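The Last Box

Marisol Palacios opened the Flaltus Branch Library at nine and found a boy already sitting on the step with his bike between his knees.

"You don't have it yet," he said.

"Good morning, Santosh."

"I checked last night on the computer. It still says on order."

He was ten, and he had read the first five Stemilberg books since school let out in June. The sixth was the one where the sisters finally cross the mountain. Marisol had put in the request three weeks ago. The main library was slow with requests from small branches, and Flaltus was the smallest. It had 2000 books, one bathroom, and a reading rug with a burn mark on it.

She let him in and turned on the lights. He went straight to the children's shelves and ran his finger along the spines, the way he did every morning, in case something had changed overnight.

"You could try something else while you wait," she said.

"I tried the horse one."

"And?"

"It had a lot of horse in it."

She went back to the desk and did the returns. A woman came in for tax forms and left without them. Around eleven the phone rang, and it was her sister, wanting to know if she was coming to Lukumay for the weekend. Marisol said she would see. When she hung up, Santosh Solanki was standing at the desk with both hands flat on the counter.

"What did you read when you were ten?" he asked.

She had to think. There had been a paperback with a green cover, about a girl who kept a lighthouse with her uncle. She had read it in the back of her father's truck, in the laundromat, and under the table at a cousin's wedding. She had not seen a copy in years.

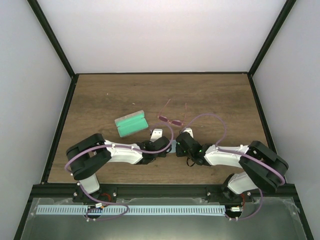 Two robot arms over a wood-grain tabletop.

"It was called Mostemard," she said. "That was the name of the island."

"Do you have it?"

"No. I don't think so."

But she went down to the basement at lunch and looked. The donations were stacked along the wall under the stairs, and most of them were cookbooks. It was in the last box, beneath a dictionary. The cover had faded to gray. It was 262 pages long, which surprised her. She remembered it as much longer.

She stamped it, typed up a card, and brought it upstairs.

Santosh turned it over and read the back. Then he opened it somewhere near the middle and read a little of that too.

"Does anybody cross a mountain?"

"There's a storm on page 60," she said. "It's a pretty good storm."

He took it over to the rug and lay down on his stomach. At two o'clock she asked if he wanted half of her sandwich, and he held out his hand for it and turned the page with the other one.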